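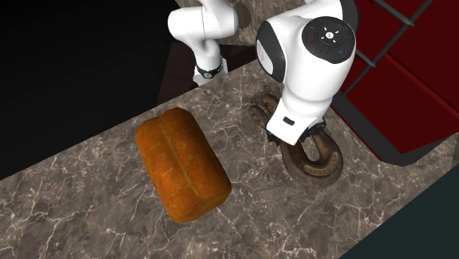 Gripper swap in sim, Sunday, kitchen counter layout

Okay, starting this entry before the coffee runs out because I always promise myself I'll write things down while they happen and then I end up reconstructing it on Monday from log timestamps. The plan for the day: same arm, same counter, same two objects, and swap out only what's bolted to the wrist. First up is the stock parallel gripper, then the Henel long-finger version, then the Demissie one with the compliant pads (if the model loads, which it did not last time!).

Objects are the bread loaf and the rusty ring thing with the curled arms. I keep calling it "the hook" and Hrvoje keeps calling it "the anchor," so for the record, in this notebook it's the hook. It's the mesh with the raised lettering along the front of the ring, in case anybody goes digging in the Vuvuria asset folder and finds the other hooks.

Stock gripper, hook

Came straight down over the ring with the fingers empty and parked there to look at clearance before trying anything. I like doing this stop. It costs a second or two of sim time and it tells me right away if the approach is silly. The underside of the gripper ends up so close to the metal that from the side camera I honestly can't tell whether there's a gap, so I printed the contact list instead of squinting at it. No contacts reported at the stop pose. Good, but tight, and I wouldn't want to run that on the real arm with our calibration.

Then 20 grasp attempts with small random offsets. 13 held through the lift. The ones that failed nearly all failed the same way: one finger lands on a curled arm, the whole hook tips, and the other finger closes on air. I tried rotating the wrist so the fingers straddle the thick part of the ring, and that looked much happier, but I only ran it a handful of times so I'm not putting a number on it.

Friction note to self: the hook was still on the default material. I bumped it up to what we use for cast metal and restarted the batch, so the count above is from AFTER the bump. The earlier batch is in the folder with "oldmu" in the name. Please don't average them together.

Stock gripper, bread

Bread is easy until it isn't. The loaf sits at an angle on the counter, and the grasp planner loves the long axis, which is the wrong way for fingers with this little opening. I forced it to go across the short side and then it was fine. It's a rigid mesh, of course, so it doesn't squash, and I don't trust any bread result for anything except reach and collision. Leaving the force limit low anyway so the config carries over.

One thing I noticed is the groove along the top. The depth-based planner wanted to treat the two ridges like separate objects on a couple of seeds. Smoothing the depth a bit fixed it. I'd rather fix it in the planner, but that's not today's job.

Henel long fingers

Loaded first try, wow. The extra length gets the palm up off the hook, and the stop pose finally has daylight under it. The trade is sideways flex. I've got the finger joints modeled with a bit of give, and on the hook you see them splay when the lift starts. It never dropped on the gentle lift. On the fast one it dropped plenty, and always during the first part of the motion, so I think the acceleration ramp is the thing to look at and the fingers are probably okay.

Also I had to redo the tool offset by hand. The one in the file was for the short fingers and the arm tried to drive the tips into the marble. The physics engine did not enjoy that and I had to kill the run.

Demissie pads

Loaded after I deleted the duplicate collision mesh (there were two, stacked on each other, no wonder it exploded). Slow! The soft contact drops me to a crawl, so I cut the step budget to 2,000 per attempt and let it go while I ate lunch. It seems to cope better when one finger lands on the curled arm, the pad kind of rolls around it instead of kicking it over. Not enough runs to compare fairly. I've queued 200 for overnight with the same seeds.

Controller stuff

Ran everything on the Goko impedance controller. I did try plain position control for one approach just to see, and it came down on the ring like a stapler. Went back. Stiffness in z is now lower than in x and y, saved in the config as "soft z," and I want to keep that for all three grippers or the comparison means nothing.

Camera: the current side view is nice for seeing the gripper and both objects together, but the big wrist housing takes up a huge piece of it and blocks part of the hook right when I care most. Hrvoje Mujić suggested a lower one from the counter side. I'll add it as a second camera and keep this one so the old clips still match.

To do

Check the overnight queue before touching anything.
Rerun the wrist rotation on the hook properly, all three grippers.
Fix the Henel tool offset in the file itself, not just in my session.
Ask Hrvoje where he put the script for the contact plots, mine is the old copy.
Try a slower ramp on the long fingers.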